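Revised Sun 27 June, mostly because Guido Caputo lent me his multimeter and I found out how wrong my first version of step 7 was.

## 3. Putting up Trastmont and getting a train to move

I'm assuming you've done section 2 and have both baseboards built, with the legs on and the Ballus track pinned down but nothing wired. If your track is still in the box, go back, have a cup of tea and do that first!

### 3.1 Where it goes and how high

Trastmont is two boards that bolt end to end, 2,211 mm long once they're together. You'll want a bit of elbow room at the fiddle yard end too (I didn't leave any, and I've been squeezing past a radiator ever since).

1. Stand the station board up first and set its legs so the rail tops are 1,122 mm off the floor. That suits me standing up. If you like to operate sitting down, go lower, but set both boards the same.
2. Check it with a spirit level along the board and then across it. Across is the one people forget, and it's the one that sends wagons wandering off down the loop on their own.
3. Bring the second board up, drop the dowels in and do the bolts up finger tight. Run a fingernail over the rail joint before you tighten anything with a spanner.
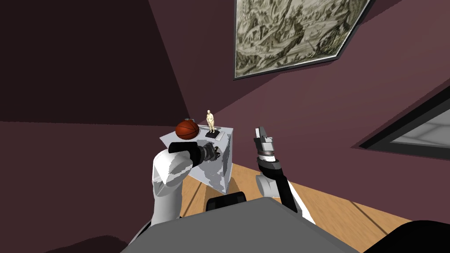 The backscene wants a bit of thought before you bolt it on, as it's a pain to change later. Mine is plain hardboard painted a washed-out grey-blue, and I kept it plain because a busy sky pulls your eye off the trains. If you're leaving the backscene off altogether, then the wall of the room is doing the job, and the colour matters more than you'd think. Deep maroon walls with a white marble-look pedestal in front of them show how strongly a pale shape jumps out, and a cream station building will do just the same. Lovely for buildings, less kind to a filthy black tank engine, which more or less vanishes after tea time. Try a loco and a coach against the wall with the room lights on before you decide.

> **Note:** Fix the backscene to the boards and leave the wall alone. You'll want to pull the layout forward at some point, I promise.

### 3.2 Wiring the track

I use one pair of thick wires (the bus) running the full length underneath, with thin wires (droppers) coming down to it from each length of rail. Red for the rail nearest you, black for the far one. Pick any two colours you fancy, but write them on the underside of the board in marker pen.

4. Drill a small hole beside each rail where you want a dropper, keeping clear of the framing underneath.
5. Strip the end of the dropper, bend it into a little L and solder it to the outside of the rail. Be quick with the iron or the sleepers will go soft.
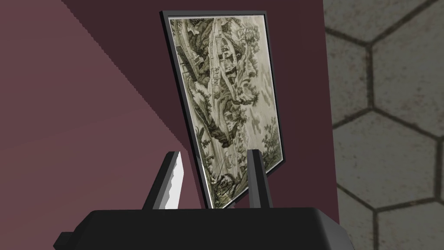

6. Turn the board on its long edge, prop it so it can't fall over and join the droppers to the bus. I twist and solder mine, though the crimp type of connector is fine and a lot easier on the knees.
7. Set the multimeter to continuity and touch one probe to each rail. It should stay quiet. If it beeps you've got a short, so unhook the droppers one at a time until it stops, and the last one off is your culprit.

> **Caution:** Do all of this with the controller unplugged at the wall. Wear glasses for the soldering, and don't work directly underneath the joint. Solder drips!
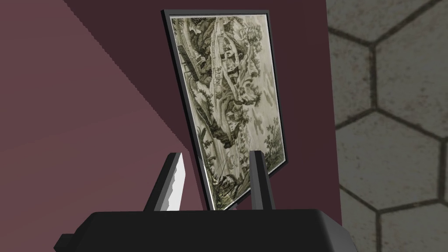 ### 3.3 Connecting the controller and point motors

My controller is a Dilteck, an old plain one with a knob and a direction switch, and the point motors are Orlandini. If yours are something else, follow the maker's leaflet wherever it disagrees with me.

8. Connect the track output of the controller to the bus, at the station end.
9. Connect the point motors to their own supply. Don't be tempted to borrow it from the track, or every train will twitch when you throw a point.
10. Set the knob to zero, put one loco on the main line, plug in and turn it up slowly.
11. If it goes backwards, swap the two bus wires at the controller. If it does nothing, clean the wheels and the rail tops and try again before you start pulling wiring apart. It's nearly always muck.

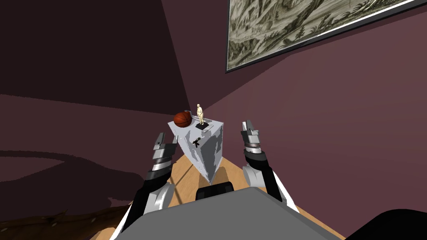
*Pedestal top with basketball and cream figurine.*

12. Run the loco up and down the full length at a crawl. Wherever it hesitates, put a pencil mark on the board edge and come back to it later.
13. Throw each point and run through it both ways, first with the loco alone and then pushing a couple of wagons.

> **Note:** If Trastmont has been in a cold room since January, let it warm up for a day before you run anything. The boards move a little, and the joint at the centre is where you'll notice.

Signals are in section 4. You can run quite happily without them, and I did for years.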